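Workshop notebook, August
Reed organ from Nolstead, serial 1118, continued

Morning, just after coffee. The organ spoke today! Only for a minute, and only the lower half, and with a wheeze under every note like someone asleep in the next room, but it spoke. I want to get everything down before I forget which of the fixes came first.

Recap for anyone picking this up from the shelf. It's a suction instrument, two treadles, one main reservoir, two exhausters, and it came to us from the hall at Nolstead with the cloth rotted through on every fold. The case has been stripped, the stop action is tagged and in the long drawer, and the reeds are in the rack in order. Please don't move the rack. If you have to move the rack, keep it level and carry it by the ends.

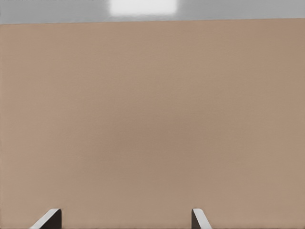

M. Hutapea

Bellows first, as that's where the week went. The old cloth came off with a warm damp rag and a lot of patience. Whoever covered it last used hide glue on the boards (thank you, whoever you were) and then something rubbery and yellow on the corners, which had to be scraped. I went through three blades on the corners of the left exhauster alone. Once the boards were clean I found a crack along the grain in the reservoir's moving board, right under where the spring bears. It had been leaking for years by the look of the dust line. I wicked thin hot glue into it, worked the crack open and shut until glue showed on the other side, and clamped it overnight between cauls with wax paper. It rings nicely now when you knock on it.

New cloth is the Kerkirero rubberized cotton, medium weight. I like it a lot. It creases where you ask it to, and it doesn't spring back while the glue is grabbing. The sample of the heavier weight is too stiff for the exhausters and I'd only think about it for a big reservoir that hardly moves. Cutting note: allow a thumb's width extra on the hinge side. I didn't on the first one, and had to peel it off and start again while the glue was already turning to jelly.

Glue is from Clorov, the ordinary pearl kind, soaked overnight and kept warm in the double pot. I tried it thinner than usual and it was a mistake on cloth, fine on wood. On cloth you want it to run off the brush in a string, with a bit of body to it. Do one edge at a time. Rub it down with the bone folder from the middle out, go back over the same edge once it has started to cool, and then leave it alone, because every time I've gone back a third time I've lifted something.

The leak test is the part I always look forward to. Close the reservoir, block the channel with a pad of felt and a board, let go and watch. Before the work it fell open about as fast as you could say so. Now it holds long enough to walk to the sink and fill the kettle. The right exhauster is better than the left. I suspect the flap valves on the left, where I reused the leather, and I was being cheap. New leather tomorrow, smooth side out, tacked at one end and left free to move at the other.

Reeds. This is the fun bit and I could fill the whole notebook. Brass tongues, most of them in lovely shape under the dirt. I brushed each one lengthwise, from the rivet toward the tip, and never across. Several were silent only because of a fiber caught between the tongue and the frame, and a slip of thin paper drawn under the tongue cleared them. Such a small thing for a note that may have been missing for half a lifetime! The low C was slow to start. I checked the curve against its neighbors and the tip was sitting too high, so it needed a lot of air before it would close and begin to beat. I eased it down a hair with the flat of the hook and now it starts almost as soon as the key goes down.

Two reeds are cracked near the rivet and buzz. They're in the envelope pinned over the bench. I've written to the parts people with the stamped letters and a rubbing of each. If they don't have a match, there's the box of orphans from the organ we broke up last winter, and I'd be happy to sit and go through it. It's a very good box.

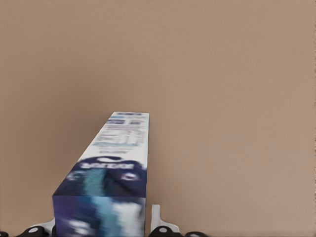
Tuning can wait until the whole set is back in and has been played for a few days, since reeds shift a little after cleaning and it's silly to chase them. I did take readings on the middle octave out of curiosity. The instrument is a bit sharp of modern pitch, evenly so, and I'd vote for leaving it there. It will mostly be played alone. Scraping every tongue in the thing to bring it down would take brass away that can't be put back, and for what? If the hall wants to use it with a piano we can talk about it then. I wrote that on the job sheet too.

Keys. The naturals have their original covering, yellowed and a little dished at the front where hands have been. Four were stuck. Two of those were swollen at the balance pin and came free with the easing pliers, very gently, one squeeze and test. The others had candle wax in the guide slot, a surprising amount of it. Warm knife, then a cotton swab. I left the dishing alone, of course. The felt under the fronts is moth-eaten and I have red felt of the right thickness on the shelf, though the old stuff was green. Does anyone have green? I'd trade for it.

Treadle straps: the webbing was gone, replaced at some point with what I think is luggage strap. I cut new ones from plain cotton webbing and ran them over the rollers with a dry rub of graphite. The left roller squeaks. It squeaks in time with the music, which I rather enjoy, but I'll fix it.

Count of tacks used so far is best estimated by the empty box, and the box said 500 when I opened it. Order more, the short blued ones. The longer ones split the edge of the exhauster frame and I had to plug a hole.

A thing to remember about the swell flap: the hinge cloth was glued on both sides of the joint and had gone hard, so the flap never fully opened, and the whole treble must have sounded muffled for years. With new cloth it swings freely on its own weight. I propped it open with a pencil and played a slow hymn on the notes I had, skipping the gaps, and the difference in the room was wonderful. Rounder and closer, with a bit of an edge up top that I hadn't expected at all.

Still to do, more or less in order:
Flap leathers, left exhauster.
Roller squeak.
Answer from parts about the cracked pair.
Key felt, once the color is settled.
Vacuum the stop channels before anything goes back over them.
Shellac touch-up on the fall board, and let it cure with the window open.

Later, same day, past five. Took the left exhauster off again and the old flap leather had curled along one edge. New piece cut and under a weight for the night. Glue pot is off at the wall, brushes are in the jar. The reservoir was still holding when I put my coat on.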